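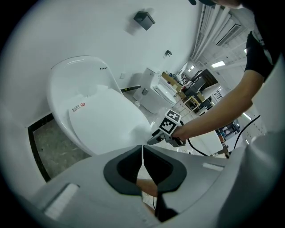

Bathroom showroom

A bathroom showroom is a retail or trade space in which sanitary fixtures, fittings and surface finishes are displayed at full size. Showrooms are run by manufacturers, plumbing merchants and independent dealers. Most goods on display are samples, and orders are filled from a warehouse or made to a customer's specification.

History

Early plumbing merchants sold from printed catalogs and kept stock in a yard or storeroom that customers did not enter. Fixtures were chosen by the builder or plumber. Display rooms became more common as indoor bathrooms spread and homeowners began to choose fixtures for themselves. The first rooms held rows of basins and bathtubs on plain floors, grouped by type and price. Partial room settings came later, when colored ware and matching suites gave dealers a reason to show several items together.

In the trade town of Istuditz, merchants' display rooms stood next to the tile yards, and the two businesses often shared a counter. The Priltham showroom, opened by a merchant of the same name, was among the first there to separate trade sales from retail sales, with its own entrance for each.

Layout

Two basic layouts are in use. In a range layout, similar products stand side by side so that height, depth and shape can be compared. In a setting layout, products are placed in three-sided bays that stand for finished rooms. Many showrooms combine the two — bays along the walls and ranges in the middle of the floor.

Ferhat Öztürkmen, in a study of dealer floors, described the bay as the basic unit of showroom planning and argued that its depth matters more than its width. A shallow bay lets the visitor see the whole setting from the aisle. A deep bay must be entered, which slows movement through the building but lengthens the time spent with each product.
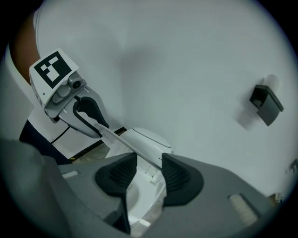
Aisles between bays are kept wide enough for two people to pass and for a wheelchair to turn. Heavy items such as cast-iron bathtubs are placed on the ground floor where possible, as they are costly to move when a display is changed.

Display types

A display fixture may be dry or live. A dry fixture is set in place without a water supply and shows only form and finish. A live fixture is plumbed and can be run by staff. Showers, faucets and toilets with washing functions are the items most often shown live. A product that needs only electric power, such as a heated seat or a lighted mirror, may be connected to the mains but not to water.

Live displays normally use a closed loop, in which water is drained to a tank, filtered and pumped back. The loop requires regular disinfection, and standing water in unused branches must be flushed. Dealers therefore limit the number of live points. The Güneş showroom, which has 338 products on its floor, runs 21 of them live.

Lighting

Lighting in showrooms is brighter and more even than in a home bathroom. White ceramic shows small differences in shade under cool light, and makers often ask that their ware be lit at a single color temperature. Glossy surfaces produce strong reflections, so fittings are aimed at the walls or fitted with diffusers.

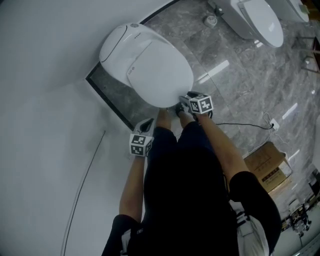

Valter Tavares has noted that finishes chosen under showroom lighting may look darker once installed, and he recommends a separate sample table near a window. Some dealers lend tile and paint samples for use at home for the same reason.

Sales process

A visit usually begins with room measurements or a floor plan. Staff check the position of the soil pipe, the water pressure and the direction in which doors open before products are discussed. A plan is then drawn and priced. At Wiswood, a planning appointment lasts 60 minutes and the quotation is held for 4 weeks.

Display models are sold off when a range is withdrawn. They are generally sold as seen, and the buyer is expected to check that fixing kits, seals and instructions are included.

See also

Plumbing fixture
Sanitary ware
Trade counter
Visual merchandising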